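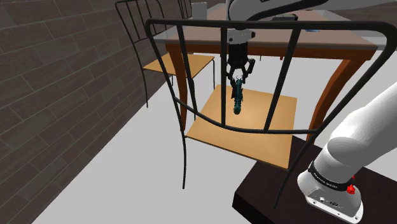 Throw out every episode where the chair back crosses the gripper, according to one reply on the Curkness board, and the policy will train cleaner. I would like a second opinion before I delete half my set.

Posted in October by ledgerarm | Print this page | E-mail this page

Filtering occluded demonstrations in a simulated pick-and-place set

Setup: one fixed arm, two-finger gripper, a dining room with metal chairs and a table. The instruction is to put the small object on the seat of the chair nearest the arm. I have 400 teleoperated episodes, recorded in simulation with 2 cameras, RGB plus joint states and gripper width. The chair pose is randomized at reset, and so are the camera poses, within limits. In a large share of the episodes the slats of the chair back end up between one camera and the fingers.

Behavior cloning on the full set gives a policy that reaches the chair and then stalls above the seat. It holds the object there until the time limit. Training on the unoccluded episodes alone stalls less, but it fails whenever the chair is turned at test time.

Questions: is occlusion a valid reason to drop an episode, and is there a standard threshold? I use the Gillix exporter, which writes a per-frame visibility score for the held object. I have not changed its defaults.

bracket_and_pin
answered in October

Do not drop them. If the chair can be turned at test time, then the turned chair is part of your distribution and the slats come with it. What you measured is a policy that never saw the hard case.

The stall is more likely an idle-frame problem. People teleoperating a release slow down above the target, check the height, and wait. Every one of those frames is recorded with an action close to zero, and the policy learns that hovering is what you do above a seat. Plot action norm against time for a few episodes. If there is a flat section before the gripper opens, trim it, or downsample any run of near-zero actions to a few frames.

Then look at which camera carries the signal. 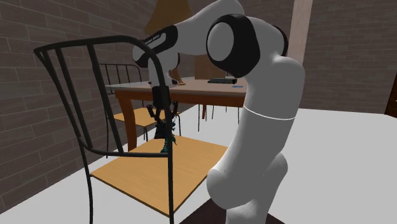

Per-camera visibility is the wrong number to filter on, mothgrid argued in the comments on my last answer, and I have come around to that. Score the step, taking the best view at each step. A step is only a problem when every camera loses the object at once. With thin rods that is rare, and it usually lasts a few frames.

So the order I would try:

1. Trim idle frames.
2. Recompute visibility as the maximum over cameras.
3. Drop a step from the loss when that maximum is near zero – keep it in the observation history.
4. Retrain on all the episodes before collecting anything new.

There is no standard threshold. The exporter default is a default.

halfinchdrill
answered in October

Just collect more. 400 is small. I went to 2,000 and the stalling went away, didn't filter anything.

quoinline
answered in October

Agree with the first answer on idle frames. Two additions.

Check contact between the object and the chair back. On approach the arm may pass close to the rods, and a simulator with coarse collision meshes will treat the gaps between slats as solid. The operator sees a gap, steers for it, and the object jams on a convex hull. Such episodes should go, whatever the cameras show. In Yoshida scenes the chair ships with one hull for the whole back. Replace it with one capsule per rod.

Second, hold out by chair pose. A random split puts near-copies of the same pose on both sides and your validation loss will look fine. I keep 9 poses that are never trained on and report success on those alone.

Comments (4)

ledgerarm: Plotted action norm. There is a long flat section before release in nearly every episode. Trimming now.

pallet_jacket: Does trimming break the time alignment with the second camera?

bracket_and_pin: Not if you cut by step index across all streams. It does if you cut the video files separately.

ledgerarm: Collision hull was also the single-piece version. Replaced it – have to replay the recorded actions to see which episodes still finish. The Brostton replay tool drops the gripper channel on import, so check that first if you use it.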